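Course Handout 9
Small Parts Storage: Bins, Wear and Routine Care
Workshop Practice, Introductory Level
Prepared by Shabnam Malik and Fatos Bošković

1. Scope

This handout covers the open-topped metal bins used for small parts in the teaching workshop. Students should read it before the March practical and bring it to the session. Shelving and closed cabinets are treated in Handout 10.

2. Terms

Compartment: any part of a bin separated from the rest by a fixed panel.
Divider: the panel between two compartments. It may be upright or sloping.
Ledge: a folded strip at the foot of a divider or wall.
Loose stock: parts laid in a bin without trays or sleeves.

3. Layout of a two-section bin

The deeper section of a two-section bin is reserved for parts in current use. The narrower section is kept for labels, offcuts and parts awaiting inspection. Parts of different colors may share a section when they are the same shape and belong to the same exercise. Once the exercise is finished they are sorted by color and returned to the stores.

A sloping divider lets parts slide down to the floor of the section. It also takes most of the rubbing, and its finish is usually the first to go. Students are asked to lower parts by hand and to avoid tipping a full tray against the panel.

4. Kinds of wear

Scuffing is a broad loss of surface color with an uneven border. It is recorded but does not require repair.

A scratch is a single line, straight or wandering. Record where it starts and the direction in which it runs.

A chip is a small spot where the finish has come away. Chips near a folded edge should be checked with a gloved finger for sharpness.

Bare metal on the floor of a section is acceptable if it is clean and free of burrs. Holes in the floor must be kept clear, and no part small enough to pass through them may be stored in that section.

5. Routine care

Empty the bin completely before cleaning. Brush loose debris toward one corner and remove it with a damp cloth. Dry the ledge separately. Abrasive pads are not permitted on any painted surface.

The load limit for the Pastov bins in Room 130 is 9 kilograms per section. Bins are to be lifted by two people when both sections are full.

6. Recording exercise

Working in groups of 3, complete one wear record for the bin assigned to your group. The record should name each surface examined, the kind of wear found and its position. A written account of 700 words, due at the following practical, is to accompany the record. Sketches may be attached but will not be graded.

Reference bin for Section 4, with red and dark green blocks as loose stock:
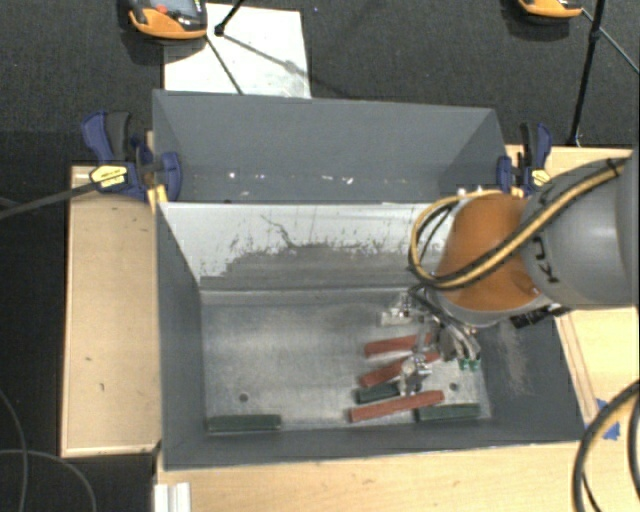 Mereana Tamihana asked that the wear record treat the two faces of a divider as separate surfaces, as the groups last term had combined them and the entries could not be compared. The form has been changed accordingly.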